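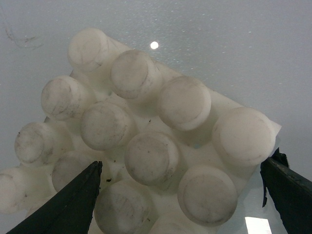 为什么积木可以扣得那么紧?

小朋友们好!你们一定玩过有圆点的塑料积木。把一块放在另一块上面,用手按一下,它们就连在一起了。没有胶水,没有钉子,也没有磁铁。那么是什么力量让它们不分开呢?今天我们来讲这个问题。

一、圆点和里面的空间

积木上面的小圆柱,大人们叫它“凸点”。请你把一块积木翻过来看看。它的下面是空的,有四面墙,很多积木在中间还有管子。当你把两块积木扣在一起的时候,下面那块的凸点就进入上面那块的空间里,被墙和管子从旁边夹住。

这个空间比凸点小一点点,小到眼睛看不出来。所以凸点进去的时候,塑料的墙会向外弯一点点。塑料有弹性,弯了以后它想回到原来的样子,于是它就一直推着凸点。

二、摩擦力来帮忙

只有推的力还不够,还要有摩擦力。摩擦力是两个东西贴在一起、想要滑动的时候出现的力。你在地毯上推箱子觉得很难,在光滑的地板上推就容易,这就是因为摩擦力的大小不一样。

墙推着凸点,凸点也推着墙,它们贴得很紧,摩擦力就大。你想把积木拔开,必须用比摩擦力更大的力。凸点越多,夹住的地方也越多。有8个凸点的积木都扣上的时候,比只扣上两个凸点的时候难拔得多。

三、积木是怎么做出来的

很多积木是用小小的塑料颗粒做的。工厂先把颗粒加热,让它们变得像很稠的蜂蜜。然后机器用很大的力,把热塑料压进一个金属的模子里。模子里面的形状和积木正好相反:积木有凸点的地方,模子有小坑。塑料冷了、变硬了,模子打开,一块积木就掉出来。这种方法的名字叫“注塑”。

模子必须做得非常准确。如果凸点太大,积木就扣不进去;如果太小,积木就会松,房子一碰就倒。塑料变冷的时候还会缩小一点,所以做模子的人要先算好它会缩小多少。

我有一个朋友叫恩乔罗格·马布拉(Njoroge Mabula),他在一家叫Boro的小工厂里修模子。他告诉我,他的厂里有一个旧模子,一天可以做2,392块积木。每天早上开始工作以前,他从第一批里拿几块,用手扣一扣,再用尺子量。他说,手常常比尺子更早发现问题。我问他:“你的手不累吗?”他说累,特别是大拇指。

四、为什么旧积木会变松?

每次扣上和拔开,塑料的表面都会互相摩擦,磨掉很少很少的一点。一次两次没有关系。可是如果你玩了几千次,凸点可能变小一点,墙也可能没有以前那么有力气。Boro工厂做过一个试验,用机器把同一对积木扣上又拔开。到了2,000次,它们还很紧。超过3,000次以后,其中一块开始有点松了。当然,别的积木可能会不一样。

太阳也会影响积木。白色的积木在窗户旁边放很久,可能会变黄,有的塑料还会变脆。热水也不好,太热的水会让积木变形,变形以后就扣不好了。洗积木的时候请用温水,加一点洗洁精,然后放在毛巾上慢慢晾干。

五、自己试一试

你需要:几块一样的积木、一根绳子、一个小桶、一些水。

先把两块积木扣在一起,只扣住两个凸点。请大人帮你把绳子绑在下面的积木上,绳子的另一头挂小桶。你拿住上面的积木,让小桶离地面很近,然后请大人慢慢往桶里加水。到什么时候积木会分开?把水的多少记下来。

再做一次,这次扣住四个凸点。你先猜一猜,水要加多少?最后,在凸点上涂一点点洗洁精再试。洗洁精很滑,你想一想,摩擦力会变大还是变小?

这个试验最好在浴室里做,因为水很容易洒出来。我第一次做的时候是在厨房,后来擦了很久的地。

六、几个新词

凸点:积木上面突出来的小圆柱。
弹性:东西变形以后,能回到原来样子的本领。
摩擦力:两个贴在一起的表面互相阻止滑动的力。
模子:用来做出固定形状的工具,中间是空的。
注塑:把热塑料压进模子里,等它变硬的方法。

下一次我们讲拉链,请先找一件有拉链的衣服,慢慢地拉几次,看看它的小牙齿是怎么咬在一起的。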